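Home Guides Set-up Safety Contact

Civum Two-Arm Cell – Set-up and Use Guide
Section 4: Working rules inside the enclosure

4.1 Who may run the cell
Only persons who finished the Khunthong safety course may start the arms. A second person must be in the room and must know where the stop button is. Each person signs the log sheet before the start and again after the end.

4.2 Before you start
1. Look at the bolts of both base plates on the front rail. If one is loose, do not switch on.
2. Take away tools and loose parts which do not belong to the task.
3. Check that the cables of both arms can follow the full movement without pulling.
4. Look into every box and drawer. Remove sharp or heavy things.
5. In the Gesto panel, set the speed to 50 percent for the first run of each new task.

NOTE: Dirt on a plastic surface does not stop the work, but write it in the log. The wrist camera sees such marks and the person who checks the recordings later must know they were there.

4.3 During the run
6. Keep hands and head outside until both arms are standing still and the panel shows HOLD.
7. Use one arm for each object. Do not let the two arms cross over the same box.
8. Before closing the fingers, check the contact point in the wrist view. The finger pads should touch the object – the cable never.
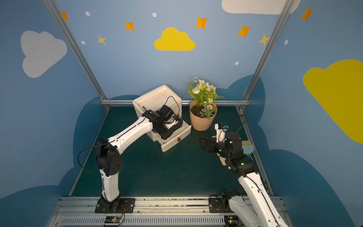
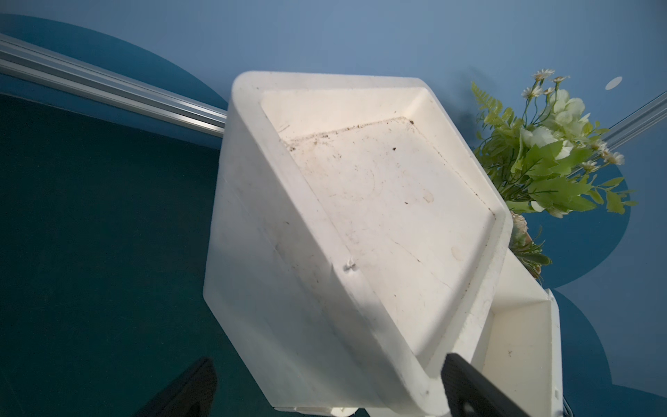
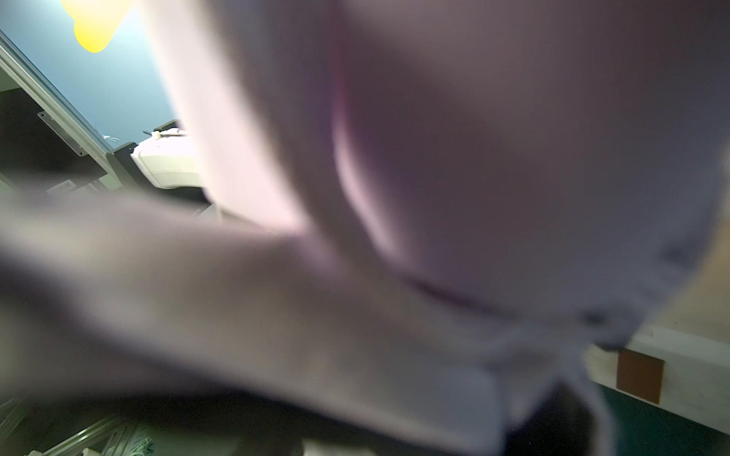 Fig. 4-1. Cell during work, view of both arms (first) and wrist camera views (second and third).

9. When something soft or large covers the wrist view, do not continue from this view. Change to the fixed camera, and if the position is still not clear, press HOLD.
10. Open a drawer with slow movement and stop before its end.

CAUTION: Do not reach in to correct an object while the arms have power, also if the correction is very small.

4.4 After the run
11. Move both arms to the rest position and then switch off the power.
12. Write every contact with a wall or a rail in the log, also light ones. For error code 432, stop the work and call the cell supervisor, Ketsara Inthanon.
13. Keep the recordings for up to 73 days – after this time the Brirnar server deletes them.

Text of this section: Buppha Duangkaew. Last change January 2, 2023.

Shares 2

Contact | Copyright Civum | Back to top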